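Zavora Hand-Held Gripper: Demonstration Days and Hire

Product page, updated November 28, 2020 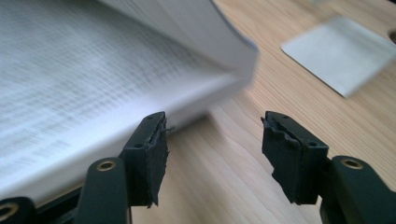

The Zavora is a two-finger gripper held and worked by a person. It is used to record handling tasks, so that a robot arm fitted with the same fingers can later be trained on them. Demonstrations are held at the Zatard workshop in Brernen and take up a morning or an afternoon. Visitors work at a table with ordinary things, and paper is one of the harder materials we put out. A thick book or bound stack has a curling top page and a heavy block of pages under it, and the two black fingers have to be lined up with one part or the other. The padding on the inner faces is a wear part. On a gripper in regular use it becomes ragged along the edges and tears at the tip, and visitors are welcome to handle worn fingers as well as new ones.

What happens at a demonstration

The first half hour is spent on the tool itself: how to hold it, how far the fingers open, and how the linkage moves when the trigger is pressed. The link arms turn on brass-coloured bushings, which can be seen from the front without taking anything apart.

After that each visitor has a turn at the table. You can use our objects or bring your own. Please tell us beforehand if you plan to bring anything made of glass, anything over 4 kg or anything containing liquid.

The last part of the session is played back on a screen. The camera sits on the gripper and looks out past the fingers. Fast movements come out blurred, and print on a moving page will not be readable. Slowing down near the object gives a clearer recording, and most people get used to this after a few tries.

Arm demonstration

A fixed arm with matching fingers is run at the July open day only. It needs a fenced area, and the workshop does not have room for one during normal sessions.

Details

Maximum finger opening: 58 mm
Trigger: mechanical, right or left hand
Finger padding: replaceable, sold in pairs
Finger fixing: screws, hex key supplied
Order code, gripper: 2100
Order code, padding set: 2058

Replacing the padding

Take the finger off before removing old padding. Scrape the face clean, wipe it and let it dry. Press the new strip on from the base towards the tip and leave it overnight before use. Padding that has torn at the tip will still hold thick items, but thin card and single sheets tend to slip.

Hire and purchase

The gripper can be bought outright or hired by the week. Hire includes one spare padding set and a carry case. Orders from Ireland are handled by Ó Dubhghaill, who also keep spare fingers and bushings in stock. All other orders go through Zatard.

Booking a visit

Sessions are free but must be booked. Use the contact form and give the number of people, any access needs and the kind of objects you work with. Parking is behind the workshop, and the entrance is by the side door.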